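Home Stud Notes Mare Care Sales Prep Contact

We use cookies to keep this site running. Accept Manage settings

How to read a catalog page before a yearling sale

Sale's in October, catalog lands well before. Don't leave it till the night before like I did my first year at Grurkow.

Start at the bottom. The sire line is up top in big letters and everybody reads that first. Read the dam first. How many foals, how many ran, how many won. A mare with eight foals and two winners is a different buy from one with two foals and two winners, even if the page looks the same length.

Next, black type. Bold capitals mean a stakes winner, bold lower case means stakes placed. Check WHERE. A placing in a small field at Gilten isn't the same as one at a big track. And check whose black type it is — if its all under the third dam, it's a long way from your yearling.

Gaps in the foaling record. Barren, slipped, no report. One gap is normal. Several in a row, ask the consignor.

Then mark up. I use a pencil, one tick for look, two for look again. Kanako Miyazaki at Erkari puts a sticky tab on every hip number she wants walked out, which is quicker when theres a crowd at the barn.

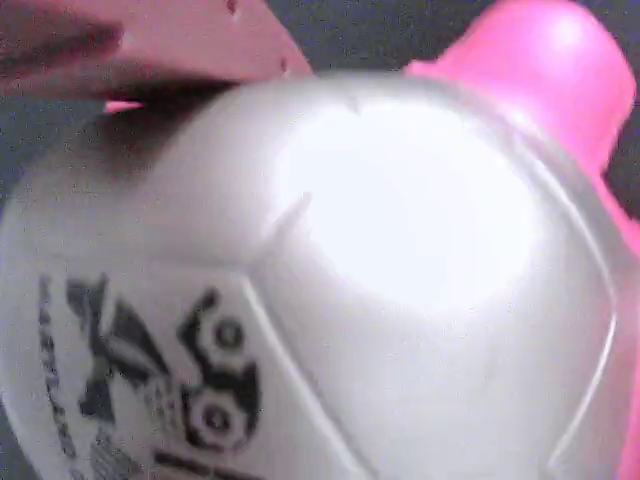 White bottle, close up.

Cut the list. I started with 100 pages last time and got down to 53 before I saw a single horse. Still too many. Aim for what you can really walk in a morning.

Last thing, set your top price at home and write it on the page. In ink. Recheck for withdrawn lots when you get to the grounds, the update sheet is usualy by the office door.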